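Bench notes, Stamton workshop
December 27, 2024
By the bench 2 desk

Print | E-mail

Quiet in the building, heating on its holiday setting, so I did the thing I have been putting off since May and went through the kitchen set item by item. The Maluleke list says what should be on the table. The table has its own views. Most of what follows is me trying to get the two to agree, plus a few notes on where things should live when they aren't out.

Before starting I printed the list, found it was the old one, and printed it again. The old one still has the toaster on it. We have not had the toaster since the move. If anybody has the toaster, keep it, I have already crossed it off.

Ladle

Listed as "spoon, large." It is a ladle, or a scoop if you want to argue, and I have now written "ladle / scoop" so we can all stop. Sage green, long round handle, big round head that is closed over on one part and open in a half-moon on the other, brighter inside than out. There is a seam across the curve of the head. I ran a thumbnail along it and it's tight, no lip. The old complaint in the margin ("splitting??") can come off the sheet.

It is an awkward thing to put down. All the weight is in the head, so the handle goes wherever it likes, and it likes to go diagonally across whatever space you had saved for something else. I tried hanging it. It has no hole for hanging. I tried standing it in a mug, and the mug lost.

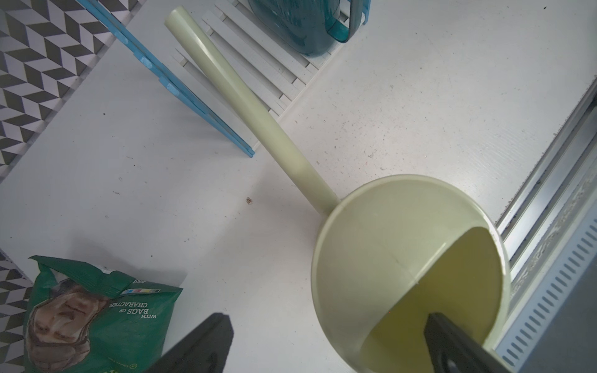 Ladle / scoop, slatted piece behind, green snack bag ("WITH BAGS OF CHARACTER") at left.

Snack bag: not on the Maluleke list under any name I can find. I've given it a line under "packaging, misc." with the wording copied off the front, which is more than the carton of lids ever got. If we want packaging as a proper category we should say so and collect it on purpose. At the moment it is a category of whatever turns up.

Blue-and-white slatted piece

Longest discussion of the day, and I was having it alone. The list calls it one thing, the shelf label calls it another, and the Brorkeck packing slip gives it a part number and no noun whatsoever. I'm going with "slatted piece, blue and white" until someone senior enough to be blamed picks a name.

What matters for setup: blue at the sides, white slats across the flat part, narrow gaps between them. Anything thin will find the gaps. I lost a pencil lead, a twist tie and some patience in there this morning. Put it down first, then arrange everything else around it. Doing it last means lifting the lot, and I did it last, twice.

The green basket goes to the right of it. Toy cabbage, toy lemon and the rest of the produce stay in the basket when the set is packed up. Please don't bag them separately. Last time we had a bag marked "lemon" and a bag marked "fruit" and it took most of an afternoon to establish that these were the same lemon.

I wiped down the slats and the basket rim with the Prosano stuff. It smells like a dentist's waiting room and says on our copy of the sheet to leave it for 2 minutes. I left it for the length of a phone call. No change to the blue as far as I can tell.

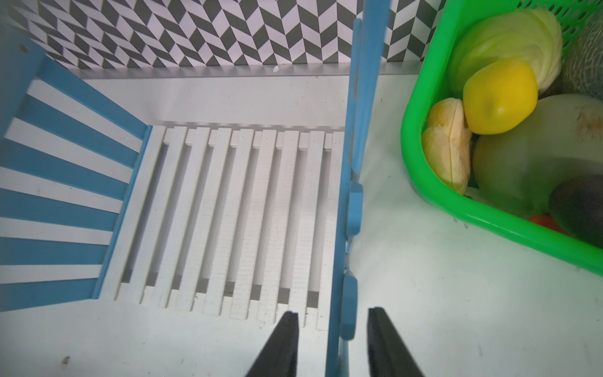 Jug and watering can

Two vessels, and the list has "pitcher x2," which is half right. One is a see-through pitcher. The other is the light blue watering can with the long straight spout. They belong at the back of the table with the spout clear of everything in front, and the reason I'm writing that down is my sleeve.

Both stay empty. There was a note in the folder proposing we keep a little water in the can "for weight." I have moved the note to the back of the folder, face down.

Some practical bits for whoever sets up next:

- Pitcher left, can right. We had it the other way for a while and the two spouts argued.
- Pick the can up by its handle. The spout looks like a handle if you're tired.
- The chevron pattern goes on three sides and it does things to your eyes after lunch. I put the can down a hand's width from where I thought I was putting it. Use the table edge to line things up and ignore the walls.
- Wipe the table before anything goes on it. It is white, it shows every crumb, and the ledge at the back collects whatever you miss.

I also tried storing the pitcher inside the basket to save shelf room. It goes in. It does not come out without taking the cabbage along.
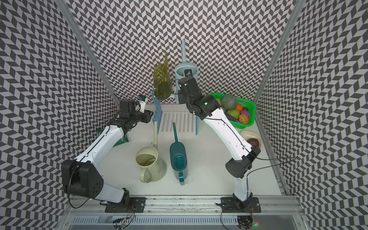 Shelf plan and leftovers

The shelf by the door has 9 slots, and after today the kitchen set takes up more of them than I'd promised it would. The big slot at the bottom is for the slatted piece, on its side. Basket above it. The two vessels share, spouts outward, and yes, I know you'll catch your coat on them. The ladle goes along the front of the basket slot because there is no slot in this building shaped like a ladle.

Labels: I redid them in block capitals. The old ones were in somebody's handwriting, possibly mine, and one of them just said "the other one." The roll holds 1,000 and at our present rate of changing our minds that should see us to spring.

Still open on the list are the lids (a whole carton, matching nothing) and line 17, which reads "see above" and is the first line on its page. I looked at the page before it. That page ends with the toaster.

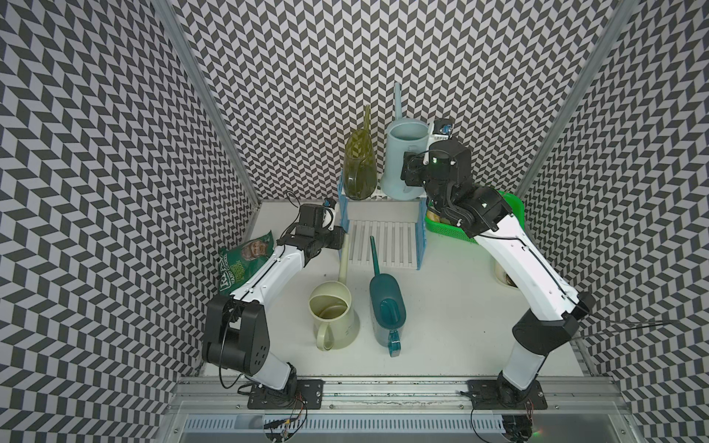

On spacing, I'd keep the slatted piece toward the back and let its white lower part come forward to the middle, and then leave the small stuff until last. Every time I've done it in the other order I've ended up with a neat row of small things and one large thing in my arms. The Maluleke sheet has a little diagram for this which is very clear and shows a table of a different shape. I've penciled ours in over the top. It's ugly, but the proportions are better.

To do next week:

Get a ruling on the name of the slatted piece. Send the Brorkeck slip back with a question mark on it, or get the part number looked up, whichever means fewer e-mails.

Reorder cloths. The Prosano bottle has plenty left and the cloths do not.

Decide about packaging, yes or no.

Throw out the lids. I have written this before, I can see it two pages back in my own pen, and the carton is still under the bench with my foot on it.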